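Some fruit keeps well on a plate and some does not, and for a long time I mixed all of them in one pile and lost the bottom ones. In this page I explain how I arrange a mixed fruit plate for the middle of the table, and how I take it apart again to sort it. It needs no special skill.

## What you need

- one large flat plate, white if you have it
- a tablecloth that you don't mind washing
- fruit in different sizes and colours
- a soft dry cloth
- a second, smaller bowl for the ripe ones

A deep bowl looks generous, but the fruit at the bottom gets no air and carries the weight of all the rest. With a flat plate you see everything. Mine is a plain one from a shop called Storelness, and I paid 7 dollars for it.

## Arranging the plate

Wipe every piece with the dry cloth. Don't wash the fruit at this stage. Wash it when you are going to eat it.

Start with the biggest pieces. Apples and large mandarins go down first, near the rim, with a little space between them. They will stop the small ones from rolling. Then put the middle sizes, and at last the small green and yellow citrus, which can fill the holes. I try not to have two of the same colour side by side, but with oranges it is difficult, so I let two of them stay together at the front.
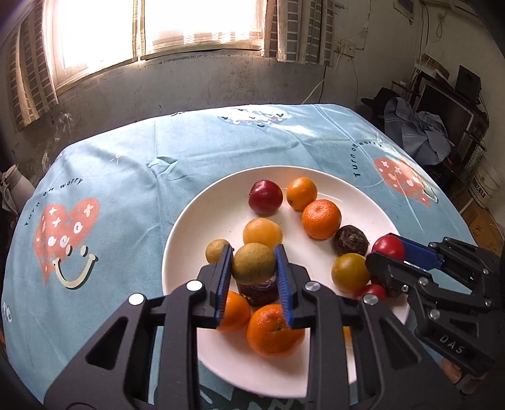 Turn the plate a quarter and look again from the other chair. People sit on all sides of a table, and a plate that is nice from one side only is a bit sad for the others. If there is a gap, move one piece, not five. When I move five I always end up starting over.

Tomatoes I put last, close to the edge. They are soft, and nothing should lie on them. My neighbour Aarne Savolainen keeps his tomatoes with the stem side down and tells me they last longer so. I have tried it both ways and can't see much difference, but it does no harm.

A few words about brown and wrinkled things. Not every wrinkled fruit is spoiled. Passion fruit is often sweeter when the skin has gone wrinkly, and a dried persimmon is supposed to look like that. Smell it before you throw it away.

## Sorting it again

After a few days the plate needs to be emptied. I do this directly on the tablecloth. Choose a cloth with some pattern, as the spots will show less, and put the plate to the back so that you have room for your hands.

1. Take off the tomatoes first and spread them out so they don't touch.
2. Put the hard things, such as water chestnuts, to one side. They can stand some pushing, but their skin brings a bit of earth with it.
3. Take out the plums and anything else with thin skin. Turn each one over and feel for soft places with your thumb.
4. Leave the citrus for the end. Check around the stem scar, where mould usually starts.

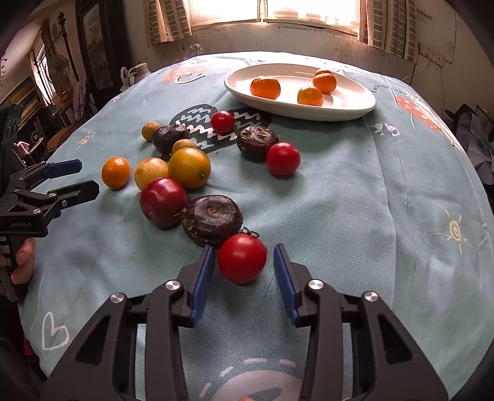 *Geetha Warrier*

What is soft but still good goes in the small bowl, and the small bowl goes beside the kettle where I will see it. Everything in there should be eaten the same day or the next. What is firm goes back on the plate, and this is a good moment to put it in a new order.

Water chestnuts I don't put back with the fruit. They dry out in warm air and become hollow and rubbery. Keep them unpeeled in a paper bag in the fridge, and peel only what you need for the pan. If the inside is yellow or smells sour, it goes in the compost.

Tomatoes may stay out until they are ripe. If the kitchen is very warm, as mine is when the heating is on, move the ripe ones to the fridge and take them out an hour before eating. The flavour comes back, at least most of it.

## If you get fruit flies

Cover the small bowl with a clean tea towel and empty the compost every evening. A glass with a little vinegar and one drop of dish soap catches many of them. Also look under the plate, where juice from one bad plum can sit for days without anyone noticing.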